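27 July 2025

Well, friends, I promised you the tale of the arm that wouldn't stop, and I have put it off long enough. Pour yourself something cold, because I can never tell these things briefly.

You may remember that we have been teaching our arm, Bruvero, to lift a green ring off its stand and set it back down. It had done this 100 times without a grumble, and I was feeling pretty pleased with myself (always a bad sign!). Then on run 496 it came down toward the table and just kept pushing. I heard the motor groan, I said a word my mother would not like, and I reached for the stop button – which I had moved behind my monitor in January to make room for a plant.

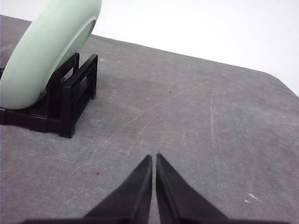
Olesia Shevchuk wrote to me that the button was the real fault and the arm only showed it up, and that she would not have let me run one more cycle until it was back within reach. She's right, and I told her so.

As for the arm itself, the trouble was a force limit. I had raised it to 40 newtons to get past a sticky joint one evening and never put it back to 10. So when the height reading drifted a little low, the arm had permission to lean on the table as hard as it pleased. I spent two days blaming the wrist cable before I thought to open the settings file, and I do owe that poor cable an apology.

The limit is back at 10 now, the button is screwed to the front of the bench, and the plant lives in the kitchen. I still have to sort out the height drift, so we're running at a crawl with my hand by the button the whole time.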